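Spur an der Hinterachse mit der Schnurmethode einstellen

Wer sein Driftauto nach jedem Umbau zur Achsvermessung bringt, zahlt viel und wartet lange. Für Grundeinstellungen in der Werkstatt reicht eine gespannte Schnur. Die Anleitung gilt für Fahrzeuge mit Einzelradaufhängung hinten und einstellbaren Spurlenkern.

Benötigt werden: vier Unterstellböcke, zwei gerade Stangen, dünne geflochtene Schnur, Stahllineal mit halber Millimeterteilung, zwei passende Maulschlüssel, Drehmomentschlüssel.

Vorbereitung

Reifendruck auf Fahrwert bringen. Das Fahrzeug auf ebenem Boden abstellen, Lenkung geradeaus, Tank wie im Einsatz. Auf den Fahrersitz kommt Ballast, bei uns 32 kg Sandsack plus Werkzeugkiste. Danach das Auto einige Meter vor- und zurückrollen, damit sich die Federung setzt. Nicht mit der Handbremse anhalten.

Schnur spannen

Die Stangen vorn und hinten quer zum Fahrzeug auf die Böcke legen. Die Schnüre links und rechts auf Höhe der Radmitte spannen. Der Abstand der Schnüre zueinander muss vorn und hinten gleich sein. Anschließend den Abstand zu den Nabenmitten messen: An jeder Achse müssen linker und rechter Wert übereinstimmen. Vorder- und Hinterachse dürfen voneinander abweichen, wenn die Spurweiten verschieden sind.

Messen

An jedem Hinterrad den Abstand von der Schnur zur Felgenkante messen, einmal vorn, einmal hinten. Ist der vordere Wert größer, steht das Rad auf Vorspur. Die Schnur beim Ablesen nicht berühren.

Einstellen

Kontermutter am Spurlenker lösen, Lenker in Viertelumdrehungen verstellen, Auto rollen, neu messen. Nach jeder Änderung beide Seiten prüfen.

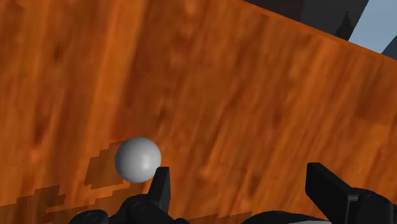 Als Ausgangswert hinten 1 mm Vorspur je Seite, gemessen an der Felge. Siamak Najafi fährt mit den Lenkern von Arnness etwas mehr und nimmt dafür weniger Sturz. Wird der Sturz nachträglich geändert, verschiebt sich die Spur mit, also immer zuerst den Sturz einstellen.

Kontermuttern nach Herstellerangabe anziehen und mit Lackstift markieren. Nach der ersten Ausfahrt die Markierungen kontrollieren und die Werte in das Setup-Blatt eintragen.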